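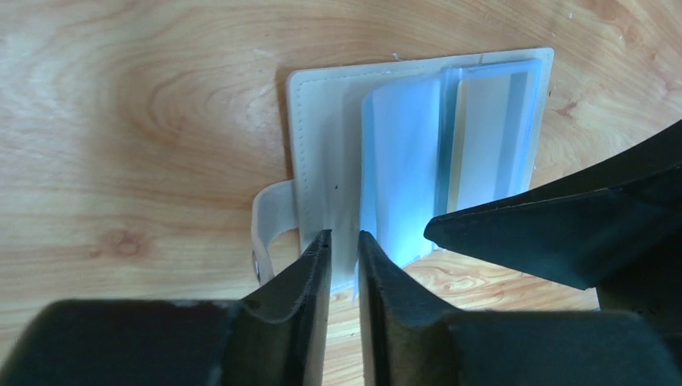 Porte-cartes à pochettes transparentes : comment ranger tout le reste ?
Posté par Zohreh Rahimi, lun. 19 octobre

Bonjour, je me suis remise au tri des papiers et petites cartes de la maison (fidélité, mutuelle, cartes de visite, tickets de garantie). J'ai un petit porte-cartes blanc à bouton-pression, modèle Parsa, mais il est vite plein et ferme mal dès que je mets deux cartes par pochette. Il me reste aussi des livrets et des sachets d'échantillons qui traînent sur la table. Vous gardez quoi sur vous, et où mettez-vous le reste ? Je ne veux pas acheter un meuble.

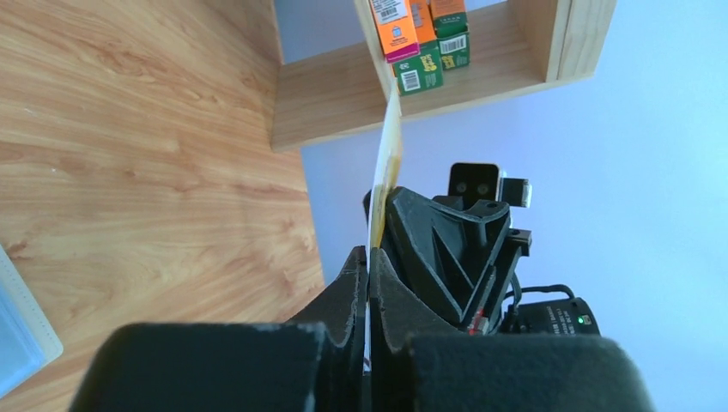 Ansel Ferreira
Le porte-cartes, c'est pour ce qui sert chaque semaine. Une carte par pochette, pas deux, sinon la pression tire sur la languette et finit par lâcher. Le reste va dans des petites boîtes en carton, debout sur une étagère. Des boîtes de couleurs différentes, orange et vertes par exemple, se repèrent bien même serrées les unes contre les autres. Chez moi une boîte = un sujet (santé, garanties, magasins) et je vide tout en août -- ce qui n'a pas servi de l'année part à la poubelle. Attention aux vieux tickets de caisse, l'encre s'efface, il faut les photocopier.

Padivness
+1 pour une carte par pochette. Les miennes venaient de chez Skudetti, elles ont jauni.

Bosham
Je fais autrement : des bacs en plastique, un par couleur. On trie sur la table, on jette dedans, on range après. Les sachets ensemble, les livrets à plat pour qu'ils ne se cornent pas. Je garde toujours un bac vide pour ce que je n'arrive pas à classer -- il se remplit vite, mais au moins la table est dégagée le soir.
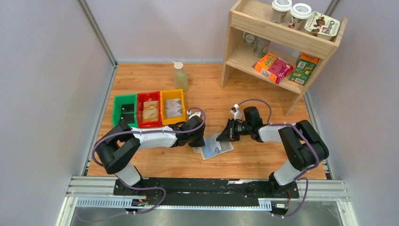 Bacs vert, rouge et jaune, des cartes ou livrets à plat devant.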